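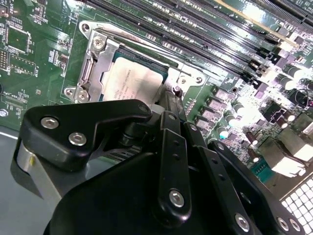 Repair or replace the shop PC? Quote inside

Started by gumleaf_72

Posted December 18, 2024

Looking for some opinions before I spend money. My wife and I run a small framing shop and the desktop in the back room has started shutting itself off. No warning, no blue screen, it just goes dead and then won't start again for a few minutes. It used to be once a week and now it's most afternoons.

It was built for us by a local place called Restano, which has since changed hands. I took it back to them and the new people want to put in a new board, processor and memory because the old socket is "end of line". With a new power supply and labour the quote is $2,850. That includes moving our accounts over and setting up the label printer again.

We use it for invoicing, email, a mat cutting program called Norna that hasn't been updated in years, and that's it. No games, no video editing.

Is that price normal? And does the problem even sound like the board?

----

tradie_phil

That's a lot of money for a machine that does invoices. You could buy a decent refurbished office desktop for a fraction of it and have change left for a backup drive.

Did they test anything or just look at it and write a quote?

----

gumleaf_72

They had it for two days. The paperwork says "intermittent shutdown, recommend platform upgrade". No test results listed.

----

Wattlebird

Shutting off and refusing to start until it's had a rest sounds like heat or the power supply. I'd check both before anybody talks about a new board. When was it last cleaned out? Framing shops are dusty. All that mat board and MDF.

----

gumleaf_72

Never, as far as I know. It sits on the floor under the bench next to the mitre saw.

----

Wattlebird

Well, there you go. Turn it off at the wall, take the side off and have a look at the cooler on the processor. If the fins are packed with fluff, that's your first suspect. Take it outside and blow it out with a can of air, and hold the fan still with a finger while you do it.

While it's open, look for bulging capacitors on the board. Don't open the power supply itself.

----

oldsocket

I'll go the other way from everyone else. I did this sort of work for 14 years and I wouldn't call the quote dishonest. Dear, yes. But moving accounts data and getting an old program running on a new version of Windows takes hours, and a shop has to charge for the hours and then stand behind it. People compare the quote with the price of a box from a catalogue and forget the day they'll lose doing it themselves.

Where I'd agree is that they should have told you what they tested.

----

tradie_phil

Sorry, but "recommend platform upgrade" with no diagnosis is a sales pitch. If my mechanic wrote "recommend new car" on the invoice I'd find another mechanic.

----

oldsocket

If the car was old and cutting out in traffic he might be doing you a favour. I'm not saying pay it. I'm saying that it isn't robbery.

----

mapleridge

Whatever you decide, find out about the mat cutting program first. We had the same one at a place I worked and it was licensed to the machine. When the board was changed it decided it was on a different computer and wanted a new code. The company was slow to answer the phone. If you can't get a code, a cheap refurb is no good to you either.

----

gumleaf_72

Hadn't thought of that at all. The licence card is in the drawer, I'll see if there's a number on it.

----

gumleaf_72

Update. Took the side off last night. The cooler had a grey blanket on it so thick I could lift it off in one piece. Blew the rest out in the driveway. The fan spins freely. No swollen capacitors that I could see.

Should I redo the thermal paste while I'm in there?

----

Wattlebird

Run it for a few days first. If it stays up, leave it alone. If you install one of the free temperature monitors you can see what it's doing under load.

----

oldsocket

I'd do the paste now, myself. It's years old and would be dried out, and the tube costs next to nothing. Run the machine for a few minutes beforehand so the old stuff softens, then shut down and unplug it. Twist the cooler gently before you lift. On some sockets the processor will come up stuck to the cooler if you pull straight, and then you can have bent pins. Isopropyl and a coffee filter to clean it, then a dot in the middle the size of a pea.

----

Wattlebird

Disagree with doing it now. If you change two things at once you won't know which one fixed it, and somebody who's never had a cooler off has a fair chance of making it worse. It's a business machine. Clean, wait, measure.

----

oldsocket

He doesn't need to know which one fixed it, he needs it fixed. But fair enough on the risk.

----

mapleridge

Back up first! Before paste, before anything. Copy the accounts and the mat designs on to two drives and take one home. I'd have said it earlier but I assumed it was being done.

----

gumleaf_72

It was not being done. It is now.

Going to leave the paste for the moment. It's been up for 5 days without a shutdown, including Saturday when it was on from opening to close. The temperature program shows it sitting a good deal lower than I expected. I've also moved it off the floor and on to a shelf away from the saw.

The licence card has a number but it's for a reseller called Pristoseo and the line is disconnected. I've sent an email to the address on the back.

----

tradie_phil

Good result for the price of a can of air. I'd still put some money aside. It will die one day and you want to choose when.

----

oldsocket

Agree with that. And ring Restano and tell them you're declining, so they don't order the parts. Some places do that on a verbal.

----

gumleaf_72

Rang them this morning. They hadn't ordered anything. They did want $7 for the storage bag they sent the side screws home in, which I have declined as well.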